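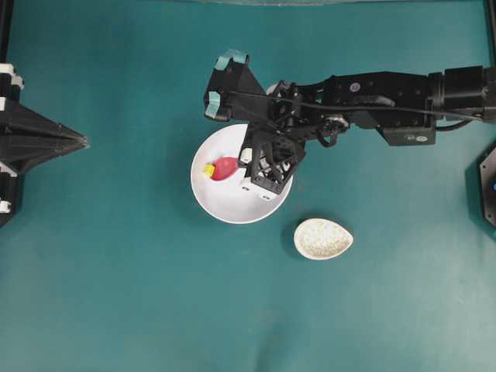
Soft red play fruit has left a pink mark in a white bowl – plasticiser, dye or something else?

Erus Household Help > Cleaning and materials > Toys and play sets

Posted by cupboardshelf in May

I look after the play food for a toy library in Lukivov. The strawberry goes out with a large round white bowl, a small teardrop-shaped dish and a teal-green mat that the whole lot is laid out on. We own several bowls of the same pattern, bought as the Vidal range from a shop that has closed, so I have no data sheet for any of them.

One of the spare bowls, which had been in the cupboard with a second strawberry of the same type lying in it, has a pink patch on the inside at the bottom. The patch is about the size of a thumbprint and matches the area where the fruit was touching. It was stored that way for 18 months with a lid on. The cupboard backs on to an airing cupboard and is warmer than the rest of the room. The bowls used on the mat have no mark, and they are emptied every evening.

What I have tried on the patch:

Washing-up liquid and a soft sponge. No change.
Bicarbonate of soda as a paste, left for an hour. Slightly paler at the edges, or I may be imagining it.
Medik surface spray, which is the general cleaner we keep in the sink cupboard. No change.

The surface of the strawberry that was in the cupboard is slightly tacky where it touched the bowl. Elsewhere it is glossy and dry. The yellow piece left no mark, though it was resting against the side of the bowl in the same way and for the same time.

What I want to know:

Is the mark in the surface of the bowl or on it, and how can I tell without scratching it?
Is there a treatment that is safe for a bowl of unknown material?
How should the red pieces be stored so that it does not happen to the others?
Is the small dish at risk as well? It has a speckled off-white inside with a texture to it, so I assume a stain would be harder to shift than on the smooth bowl.

I am not concerned about the cost of one bowl. I would like to avoid losing the set, as I cannot match the shape any more.

3 replies

glazeandgrout

You need to identify the bowl before you treat it. The two likely candidates are glazed ceramic and melamine, and they behave quite differently with stains.

Tests that do no damage:

Weight. Ceramic is markedly heavier for its size. If you have a ceramic cereal bowl at home, hold one in each hand.
Sound. Flick the rim with a fingernail. Glazed ceramic rings for a moment, melamine gives a dull click.
Temperature. Leave both in the same room for an hour and touch them to your cheek. Ceramic feels cool, melamine feels close to neutral.
Foot ring. Turn it over. Most ceramic bowls have an unglazed or ground ring where they stood in the kiln, and it feels like fine sandpaper. Melamine is moulded and the underside is as smooth as the rest, often with a raised maker's mark.

If it is glazed ceramic in sound condition, the mark is almost certainly on the surface. Glaze is a glass and does not take up dye. What you have is a thin film of softened plastic or plasticiser carrying some of the red pigment. Isopropyl alcohol on a cotton pad should lift it. Hold the pad on the patch for a minute, wipe, turn the pad to a clean side and repeat. If pink comes off on the pad, carry on until it stops. Wash the bowl afterwards with washing-up liquid and rinse.

The exception is crazing. Look at the patch at a low angle under a desk lamp. If there is a network of hairlines in the glaze, colour can get down through them into the body of the bowl and the alcohol will only remove what is on top.

If it is melamine, the colour may have gone in a short way. Melamine is much less porous than most household plastics, but the gloss on an old piece wears thin with scouring, and a worn patch will take tea, turmeric or dye. You can still try alcohol. Test the underside first and check that the gloss has not dulled. After that the usual treatment is an oxygen-based stain remover, the sort sold for laundry, dissolved in water at 30 degrees and left in the bowl for a few hours. Hotter water works faster but is not needed for this.

Do not use chlorine bleach on melamine. It attacks the surface, and the next stain will be worse. Do not use acetone on anything here until you know what it is. It is harmless to glaze but will ruin several plastics in seconds, and it will take any printed decoration off either.

Avoid melamine foam erasers as well. They are a fine abrasive. They do remove the mark, and they remove some of the shine along with it. On a white bowl with a smooth inside you would see the dull patch whenever light fell across it.

On your other point, I agree about the dish. A textured surface has more area in contact with a soft object and more places for a film to sit. Alcohol still works, but use a soft toothbrush in place of the pad. If the speckle is part of the glaze or moulded through the material, brushing will not affect it. If it is a printed or sprayed finish, it might. Try a spot near the rim and look for specks on the bristles.

lowshelf

Had this with bath toys. Put it on a sunny windowsill for a week and it went. Cannot say what the bowl was made of. The bath toys went in the bin.

polymer_drawer

I will deal mainly with the storage question, as the cleaning has been covered.

The tackiness is the useful symptom. Many flexible play foods are plasticised PVC. The plasticiser is not chemically bound to the polymer, and it moves slowly into whatever it is pressed against. The rate depends on temperature, contact pressure, time and the material on the other side. You had warmth, a lid, and many months of undisturbed contact. The bowls on the mat are emptied each evening, so there is never enough time for much to happen.

I should say that I cannot tell from a glossy surface alone that the strawberry is PVC. Other soft plastics can look the same, and a lacquered hard toy can go sticky too, when the lacquer breaks down. Press it with a thumbnail. If it yields and recovers over the whole body, it is a flexible plastic all the way through. If the body is rigid and only the skin is tacky, it is a coating failure and no amount of washing will reverse it. In that case I would withdraw the piece, particularly if it goes out to small children.

The yellow piece leaving nothing behind is consistent with it being a different, harder plastic. It could also be that a yellow trace is there and you cannot see it on white. Wipe the place with a white pad and alcohol to find out. If the pad comes up yellow, treat that part of the bowl in the same way as the pink patch.

For a tacky flexible toy:

Wash in lukewarm water with a few drops of washing-up liquid. No alcohol on the toy itself. It strips more plasticiser and leaves the surface stiff.
Rinse and pat dry with a cotton cloth.
Leave it in open air on plain white paper for seven days, turning it each day.
Check the paper. An oily translucent spot means it is still giving off plasticiser. A pink spot means it is still giving off colour too.

If the paper stays clean, the toy can go back in the set. If there are still spots, repeat once. If there are still spots after that, replace it.

For storage:

Keep play food out of the bowls altogether. Nest the bowls separately with a sheet of paper between them.
Wrap each soft piece in unbleached tissue or put it in a loose cotton bag. Do not use cling film or zip bags. Some bags are themselves soft plastic and the two will stick together.
Do not let soft pieces of different colours touch. Red into yellow is the common one, and it cannot be reversed.
Leave the lid off, or use a box with some ventilation.
Move the lot away from the wall with the airing cupboard behind it. An ordinary room is fine. Lower temperature slows migration a great deal.
Put a reminder in the loans diary to handle everything every couple of months.

You did not ask about the mat, but check it. If the mat is itself a soft plastic or has a rubbery coating, the same applies: soft toys left lying directly on it for long periods can stain it or bond to it lightly. A hard bowl between the two prevents that during play. For storage, roll the mat with its working side outwards and keep nothing inside the roll.

About the windowsill suggestion above. Sunlight does fade some red pigments, so I can believe the mark went. It fades the colour and leaves the plasticiser film where it was, and strong light also yellows some white plastics. I would keep it as a last step for a bowl you have confirmed is ceramic, after the alcohol.

Comments on this reply

cupboardshelf
The spare bowl rings when flicked and has a rough foot ring, so ceramic. No hairlines that I can find with the lamp. Alcohol on a cotton pad brought off a good deal of pink – the patch is now visible only if I tilt the bowl. I will do another round tonight. The cupboard strawberry gives under a thumbnail all over and is on paper now.

glazeandgrout
Good. When you think it is finished, run a dry fingertip across it. If it drags compared with the glaze next to it, there is still film there even if you cannot see it.

cupboardshelf
It drags. Carrying on. Does the small dish need the same check if it has never been in that cupboard?

polymer_drawer
Only if soft pieces have been stored in it. Wash it normally and leave it.

cupboardshelf
Understood. The bags are cut out and the bowls have been moved to the shelf by the door. I will report what the paper shows at the end of the week.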